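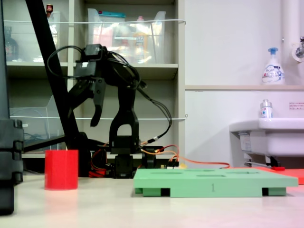

Pretarus is a small inland town on the east bank of the Lirnard River. It had a population of 1,899 at the last count, down from a peak of more than 3,000 when the pottery works were in operation. The town is the seat of Durrani Township and is known in the region for its glazed tableware.

History

The first permanent settlement grew up beside a ferry landing, where farmers from the western hills brought grain and wool to be loaded onto river barges. Clay was dug from the low banks south of the landing and was used at first for brick and drain tile. The Pririco Pottery opened on the same ground and soon became the largest employer in the township. Its plain drinking cups and mixing bowls were sold by mail and in general stores along the river.

The pottery closed after a flood damaged its kilns and the rail spur that served them. Several former workers set up shops of their own, and 2 of these remain in business. The main kiln building was later repaired and now holds the town library.

Geography

Pretarus lies on a narrow shelf of level ground between the river and a line of wooded bluffs. The older streets run parallel to the water, while those laid out later climb the slope at an angle. Mill Creek enters the Lirnard at the north end of town. Spring floods were common before the levee was built — the highest mark on record is cut into the stone step of the former ferry house.

Winters are cold, and the river usually freezes along its edges in February. Summers are warm and humid, with most rain falling in short afternoon storms.

Economy and services

Farming, lumber, and small-scale pottery provide most local work. Many residents travel to jobs elsewhere in the township. A market is held each Friday in the square from spring through late fall.

The town is governed by a mayor and a council of 7 members. It has one elementary school; older students attend the township high school, which stands on the bluff road. A bus line connects Pretarus with the rail station on the west bank, crossing the river by the Durrani Bridge.

See also

Lirnard River
Durrani Township
Pririco Pottery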